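Print this page | E-mail this page

Guest House Linen and Laundry Project: second progress report to the Pellegrini Fund

Period covered: April to July

Dear members of the Fund,

With this report we inform you how the second part of your grant was used in our guest house in Flillov, and what is still open. The first report was mostly about the boiler room. This one is mostly about bedding, because that is where the money went.

1. Purchases

The old bedding was bought when the house opened and many pieces were already mended more than once. In April we asked for offers from two suppliers, Josex and Desosex. Josex was cheaper for towels, and Desosex was cheaper for sheets and could deliver before the summer season. We divided the order between them. The full cost of both orders was 2937 euros, with delivery included. The invoices are attached to the paper copy of this report.

From Desosex we received 40 sheets. Three of them had a fault in the hem and were changed by the supplier without extra cost. The exchange took longer than promised, but it did not disturb the guests, as we still had the old sheets in reserve. The towels from Josex came complete and in the right colour.

In the first report we wrote that all sheets would be plain. This has changed. The plain ones in the right size were not available before autumn, so we accepted also patterned ones. We ask you to note this as a small change to the plan. The price was the same.

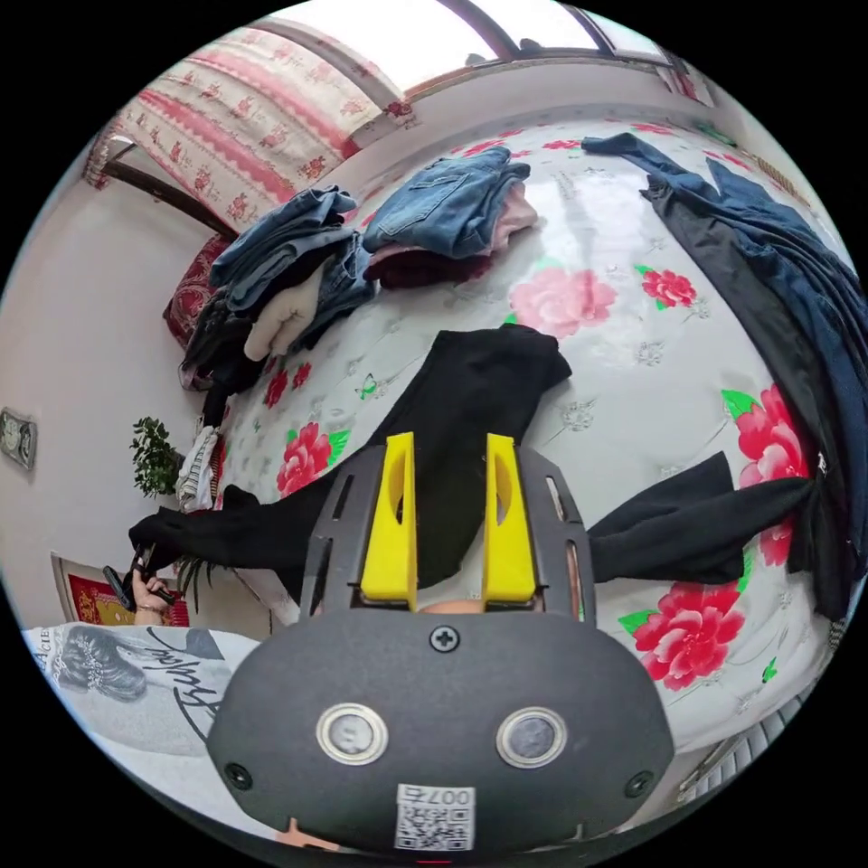
Bed with white floral sheet.

2. Washing and drying

Until spring all washing was sent out to a laundry in the next town. Now we wash in the house four days in the week, and only the curtains and the heavy blankets are still sent out. The two machines paid from the first part of the grant are working well. One of them had a blocked drain in May, and we lost a morning with it. The technician showed our staff how to clean the filter and we have put this task on the weekly list.

Drying is more difficult. In good weather we use the lines behind the house, but in June it rained a lot and the drying room was too small. Sheets were hanging in the corridor on the upper floor, and this is not nice for guests and also not allowed by our own fire rules. We stopped it after the first week and sent part of the washing out again. For this reason the cost for the outside laundry in June is higher than in the budget. In July it came back to the planned level.

3. Staff

The housekeeping team had 2 training afternoons. The first was about sorting and washing temperatures, the second about lifting and making beds without hurting the back. Both were held in the house, after lunch. The team asked for one more afternoon about the removal of stains, and we would like to arrange it in September if the remaining money allows.

4. What is not finished

The shelves for the linen store are not yet built. The carpenter was ill and then had other work. We have his written offer and he says he can start in August. Until then the new sheets are kept in closed boxes in the office, where it is dry.

The old bedding is also not yet given away. The animal shelter will take the towels, but for the sheets we still look for someone. We would be thankful for a suggestion from the Fund.

5. Next steps

We ask for your permission to move the unused part of the training money to the drying room, where we want to put in a stronger ventilator. An offer for it will follow by e-mail. The final report will be sent after the shelves are in place, together with the complete list of costs.

With kind regards,
The management, Guest House Flillov

We use cookies to remember your language. By continuing to read you accept this.

Contact | © Guest House Flillov | Back to top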